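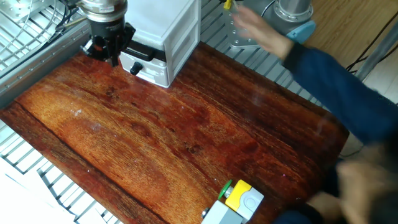 Small desktop drawer units: your questions

Can I stand the unit on a polished or varnished table?
Yes. Wipe the table first, as grit under the base will scratch a glossy finish. Felt pads are sold separately in packs of 9.

How do I clean white plastic drawers?
Warm water and a drop of washing-up liquid. Don't use scouring cream or bleach. Dry the drawers fully before putting them back.

A drawer won't close all the way. What should I do?
Take it out and look behind it. Paper clips and rubber bands often drop down the back. If the drawer still sticks, check that it is in its own slot, as the top and bottom drawers of the Lestus are different depths.

The knob has come loose.
Hold it from the front and tighten the screw inside the drawer. Replacement knobs are part number 318.

How much weight can a drawer take?
The Lestus takes up to 11 kg in total. Put heavy things at the bottom.

Can I stack two units?
Only the Wako has a top made for stacking. Two high is the limit.

Do you sell single drawers?
Yes, for the Wako now and for the Lestus from September. Write to Mircea Enache in spares and give the colour and which drawer you need.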